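Setting House Rules for a Two-Arm Packing Table

These are the working rules we use at Momgate when two robot arms share a table for unpacking and bagging small parts. They sit on top of the risk assessment for the cell and don't replace it. If your assessment says something stricter, follow that.

Before you start

You need the written risk assessment, the stop button within reach of whoever is running the arms, and one person named as the operator for the session. Write the name on the sheet at the table. Two people can swap, but the arms go to hold first and the new name goes on the sheet.

Step 1. Clear the reach area

Work out how far each arm can go with the gripper open, then keep stools, bags and feet out of that area. Mark it on the floor with tape. Tape lifts, so check it when you sweep. 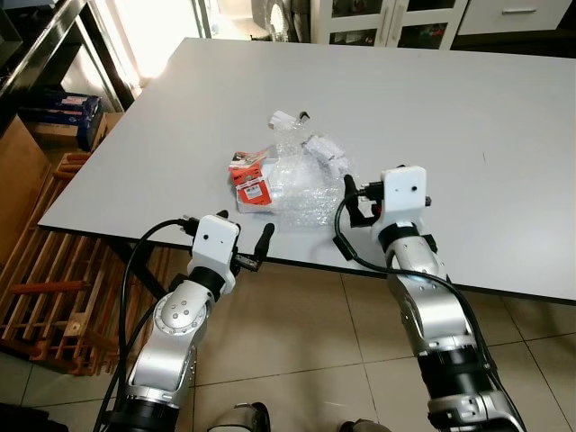

Cable routing gets its own line on the check sheet. Most of the stops we logged in April came from a cable catching on something, and Mirjana Đorđević rewrote the rule after that. Every wrist cable needs enough slack for the full turn of the wrist, and no more. Look at where it goes when the arm is out over the work. The cable from the right wrist drapes across the tabletop before it runs back down the arm, and a bag of bubble wrap is the kind of thing that can get dragged along by it. If a cable touches the table, move the parts clear of it or clip it back to the forearm. Pull each connector gently by hand to check that it is seated. Do this with the arms on hold.

Step 2. Set the speed and the grip

Run any new item at the lowest speed setting for 12 cycles. If there are no drops and no stops, go up one setting. Blister packs crush easily, so start with the lightest grip that lifts the pack and write down the number you end up with. Bubble wrap is harder – the fingers can close on air and the arm will still report a hold. Have the operator confirm the first 5 lifts by eye.

Step 3. Keep the work apart

Put one item in the shared zone between the grippers at a time while you are teaching. Once the program is proven you can have more, as long as only one arm is allowed into the zone. Torn paper and loose packing come off the table between runs, with the arms on hold.

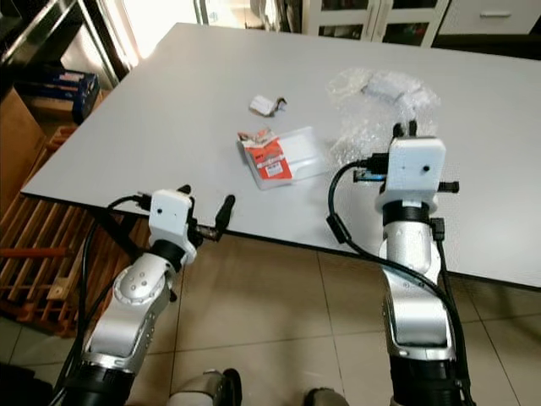

Coralie Nepia wrote in to ask whether the one-arm rule should still apply to handovers, where both grippers have to be in the zone together. She runs hers at the lowest speed with a second person on the stop, and has done over 4000 handovers that way.

We have added that as an exception. Handovers are allowed at the lowest setting only, with 2 people present, and both names go on the sheet.

Step 4. Close out

Send both arms to the rest position and cut power at the cabinet. Note any stop on the sheet with the time of day and what the arm was holding. Sheets go in the Qaisi folder, and Divina Pangilinan reads them before the next session is booked.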